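Phone collection returns to Windness library on Tuesday

Windness Public Library will again take in old smartphones starting Tuesday, with a drop-off table inside the Alhassan Street entrance. The collection runs through the end of March and is open to anyone, with or without a library card.

The first round, held last fall, brought in more than 600 phones. The library had planned to store them in two plastic bins under the front desk and ended up clearing a closet on the second floor. Phones that could be used again were erased, given new batteries where needed and passed on to residents through the county's housing and job offices. The rest went to a recycler.

Dimotent, the repair shop on Alhassan Street, is handling the sorting this time as well. The shop checks each phone for a cracked screen, a swollen battery and a working charging port, then looks up whether the model still gets security updates. A phone that no longer gets them is not passed on, even if it looks new. The shop says that rule surprised a lot of people in the fall, when several phones in perfect condition went straight to recycling.

Owners are asked to do a few things before they come in. Photos and contacts should be backed up, and the phone should be signed out of any account and reset from the settings menu. SIM cards and memory cards should come out. Cases and screen protectors can stay on. A phone that won't turn on will still be accepted, but the library wants it handed over at the desk with a note taped to the back.

The sign-out step is the one most often missed. A phone that has been reset but is still tied to its old account stays locked, and Dimotent has no way to open it. Last fall about a third of the phones in otherwise good shape were held up for that reason, and most of them never got cleared. Library staff will walk people through the menus at the table between 10 a.m. and noon on weekdays. The shop suggests allowing 20 minutes, longer if photos still need to be copied off.
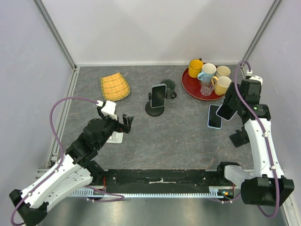
A reader from Homlow wrote to ask why the collection takes only smartphones, and said there is a drawer of flip phones and chargers at home that would fill a grocery bag. Another resident, reached by phone, said the fall round was well run but that the hours were hard on anyone with a day job, and that a Saturday or two would bring in people from the north side of town.

The library says it has heard both points. Flip phones and cordless handsets can go to the county transfer station on Homlow Road, which takes them at no charge along with chargers and cables. As for hours, the drop-off table will stay out until closing every day this time, including Saturdays, though staff help with the menus is limited to weekday mornings.

Phones with swollen batteries should not be brought to the library at all. A back cover that has lifted, or a screen pushing up along one side, is a sign of trouble. Those phones should be left uncharged and taken to the transfer station, where there is a metal drum for them by the scale house. The fire department asks that they not be put in household trash or curbside recycling.

There is no charge to drop off a phone, and the library does not give receipts for tax purposes. Dimotent will replace the battery in a phone its owner wants to keep for $15 off the regular price through the end of the month. The shop asks people to call ahead for that, as it keeps only the more common battery sizes on hand.

Residents who would like to receive a phone should not ask at the library. Requests go through the housing office at the county building, second floor, and the first 50 phones are set aside for people already on the waiting list there. Each comes with a charger and cable but no service plan. The office has a sheet listing low-cost plans, and the library's wireless network reaches the front steps and most of the parking lot after hours.

The drop-off table will be out from 9 a.m. Parking behind the building is limited this month while the drain by the rear entrance is being replaced - the street spaces on Alhassan are the better choice.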